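Nulton Neighbourhood House - Meeting Room Hire Subsidy
Second progress report to the funder
Prepared by Gwawr Dafis, program coordinator
08/10/2018

You asked for a plain account of whether the subsidy is doing what the application said it would. My answer is partly, and less than our first report implied. I have kept the headings from your template except for "Community Transformation", which I could not fill in with a straight face.

The small meeting room
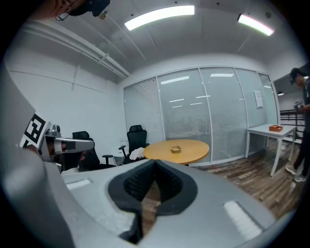
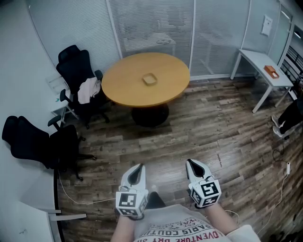 Small meeting room, Nulton, with the wood floor.

Bookings

We recorded 549 booked hours for the period against a target of 721. The first report said we were on track. We were on track only if you counted tentative bookings, and a good share of those never turned into anything. I have taken them out of this report and will leave them out of the next one.

Of the confirmed hours, most went to groups that were already hiring from us at the full rate. They filled in the subsidy form, qualified, and now pay less. I don't begrudge them the saving, but it is hard to call it new access. There are 8 groups on the books that had not hired from us before the subsidy started. Two of those came once and have not rebooked.

The application claimed cost was the main barrier. Tudur Vaughan rang the groups that had enquired and gone elsewhere, and cost came up less often than I expected. Parking came up a lot. So did the fact that our office closes at four and the key has to be collected in person. A cheaper room is not much use to a group that can't get into it.

Budget

The subsidy line is underspent by $2,550. This follows directly from the shortfall in hours and should not be read as an efficiency. We ask to carry it over, and we would like to spend part of it on a coded key safe at the side door. Svenja Schnyder has one quote and is waiting on a second. If you would sooner have the money back, please tell us before February, when we set the next hire rates.

Cleaning has gone over by a small amount, absorbed in our own accounts. The contract was written for a room used in the evenings and it is now used in the mornings as well.

Online booking

We moved to the Zesus booking system on the recommendation in your guidelines. I remain unconvinced. It handles one-off bookings well and repeat bookings badly, and nearly all our regulars are repeat bookings. Gwenllian Maddocks still keeps the paper diary at the front desk, and on the three occasions the two have disagreed, the diary was right. The monthly summary the system produces counts a cancelled booking as an enquiry and a booking both, so the figures in this report come from the diary.

Training for the other staff was meant to be finished by now. One session has been held. The second was put off twice, once by us.

Participant feedback

The template asks for a satisfaction score. We handed out forms and got a respectable number back, nearly all from people who like us. Those who filled in the comments box mentioned the heating (slow), the kettle (missing for a fortnight, since replaced) and the sound that carries through from the hall when the choir is in. Alun Trevor has priced a door seal. He doubts it will do much for the choir and I agree with him.

I would treat the score itself with caution and have put it in the attachment only because it is required.

Next period

We propose to lower the target to 600 hours, which we think we can reach. We will extend key collection to six o'clock on two evenings a week until the key safe is settled. We will also report new groups separately from existing ones, so that you can see what the subsidy is buying.

The partnership with Grullatance listed in the application has not started. There have been two meetings and a good many emails - no agreement. I suggest it be struck from the milestones until there is something signed.

Attachments: diary summary, hire rates, feedback forms, key safe quote.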